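4. Do the cell rules hold up?

Our course handout lists 15 rules for working beside the arms. Saimi Vainio and I checked them against the bench and were not convinced. Rule 2 wants a clear work surface, with nothing loose in reach. It reads well on a wall.

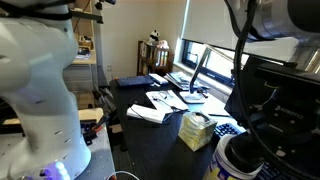 Figure 5. Desk between the two arms, with papers, glasses and a tissue box.

Rule 6 sets a speed limit of 300 mm/s near people. Our log has 1,477 moves, and 158 went over. The controller accepted every one, so the limit exists only on paper. Jouko Peltonen thinks training would fix this. We doubt it. A limit belongs in the software. 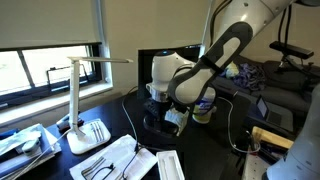

Figure 6. Gripper holding a crumpled white item above the desk.

Rule 9, on cables, says "keep tidy" and gives no distance or test. Two graders could look at the same desk and disagree. We would drop it or rewrite it with a number.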